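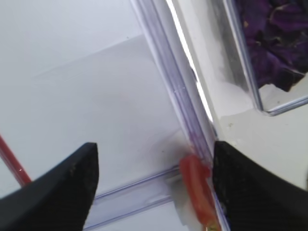 A burger bar is about the easiest way I know to feed a big group, and I've been setting one up for our street supper in Quintana every February for longer than I care to admit. The cooking is the simple part. What wears you out is the toppings, which wander into each other, wilt, and leave puddles if you let them. I'm a great believer in clear plastic for this reason, partitions included, because when something small and red is standing right up against the side you can still spot it through the wall instead of poking around for it with a fork.

Start with the greens, the night before if you can. Wash the lettuce in plenty of cold water, swish it, let the grit sink, and lift the leaves out (please don't pour the whole bowl through a colander, or the grit goes right back on). Spin it, roll it loosely in a clean dish towel, and put the whole bundle in the refrigerator. I spin mine 2 times. It feels fussy, but soggy lettuce makes a soggy bun, and there's no rescuing a soggy bun!
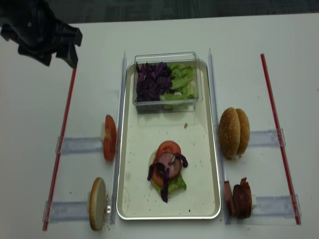 Cabbage is a different animal and much more forgiving. Shred it as fine as you have patience for, toss it with a pinch of salt and a splash of vinegar, and let it sit while you do something else. Drain it well and pat it dry before it goes anywhere near the other toppings. Then purple cabbage and torn lettuce can share one clear container, half and half, and people can reach for whichever they like. Salted cabbage that hasn't been drained will bleed pink into everything, so don't skip the towel.

Tomatoes come last. Slice them no more than an hour ahead, lay them on paper towels, and salt them right before serving. For 50 people I cut the tomatoes in batches, and I keep the second batch whole until the first is nearly gone.
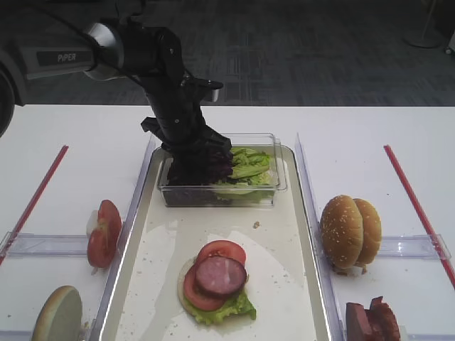
Lettuce in a clear container at the far end of the tray.

When you build, think about what touches the bread. I toast the bottom bun and put the lettuce straight on it, so the leaf takes the juice from whatever comes after. Tomato goes next, then the meat, then cabbage if you want crunch. Sauce belongs on the top bun only. Set the food out in that same order along the table and the line will move along nicely. 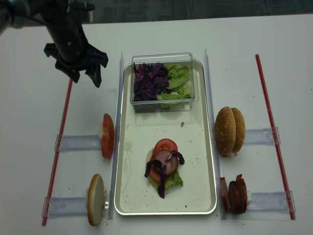 A reader in Tonach wrote to say that she skips the vinegar and uses lime juice on her cabbage, and that it stays bright until the next day's lunch. I tried it and liked it very much, though I'd go easy on the salt if you do.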